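Painted wood boxes: waterborne topcoat still tacky after 5 days

gourlay_bench
2022-03-09
Small painted boxes, pine, round hole in one face of each. Two coats of Skonuso waterborne enamel, pastel colors, over shellac primer. The outside faces feel fine. When I stack them they stick together and pull paint when separated. The shop is unheated. The can says recoat in 2 hours and gives no figure for full cure.

J. Loureiro
Recoat time and cure time are different numbers. Most waterborne enamels need weeks before painted faces can sit against each other under load. What you have is blocking. Leave them apart on strips with air on all sides and wait 23 days before you test again.
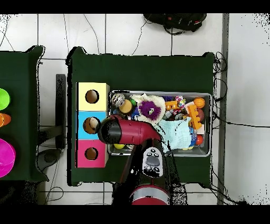

The other variable is film thickness. Two heavy brush coats will trap water longer than three thin ones. If you must stack early, put waxed paper between the faces.

narholm_finishes
Disagree on waiting. Some enamels never get block resistant, however long you leave them. I had shelves in this condition the following March. Scuff with 400 grit and put a clear waterborne poly over the color.

J. Loureiro
Clear over an uncured film just seals the water in. Cure first, then topcoat if it still blocks.

stutside397
Temperature hasn't been asked. Below 50 F the resin may not coalesce at all, and then neither fix works. What was the shop at overnight?

gourlay_bench
Low 40s most nights. I left the insides bare, if that matters.

stutside397
Bare insides are fine. The 40s are your problem. Bring one box indoors and do a fingernail test in a week. If it still dents, strip it.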